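Notes for Week Six: Learning to Grasp from Many Tries

Welcome back, and thank you for the good questions on calibration. Tonight's reading is the Ollen report, and I'd like you to come away understanding how the grasp data was gathered, because the rest of the paper leans on it so heavily.

The idea goes back a fair way. You put objects in a bin, let the arm try to pick one up, write down whether it worked, and do it again (and again, and again!). The label costs almost nothing, as the gripper can check for itself whether its fingers closed all the way or stopped on something. The Ollen group logged 3231 tries this way. After throwing out the ones with a bad camera reading they kept 2698 for training – please use that second number in your homework, as the first one has tripped people up before.

Long, plain blocks are a lovely choice for this kind of study, and harder than they look. A bar can be taken across its narrow side nearly anywhere along its length, but a grip far from the middle lets it swing. Once bars lie close to a wall or to each other, the fingers also need somewhere to go. 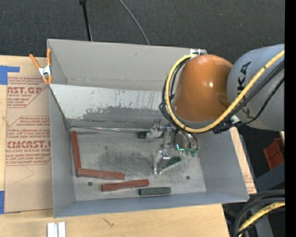 Figure 2. Gripper at work in the metal bin, with reddish-brown bars and shorter green pieces.

Notice how the green piece under the gripper lies on a diagonal. The Farkas baseline, which we met in January, only tries grasps at four fixed wrist angles, so a slanted piece gets whichever angle comes closest. The learned method scores a whole range of angles and takes the best one. Think about what a scuffed, shiny bin floor might do to a depth reading, too, and whether you'd trust the score as much there.

For next time, read sections three and four, and skip the proof in the appendix unless you enjoy that sort of thing. Then sketch two grasps for a bar lying along a wall and tell me which one you'd try first, and why.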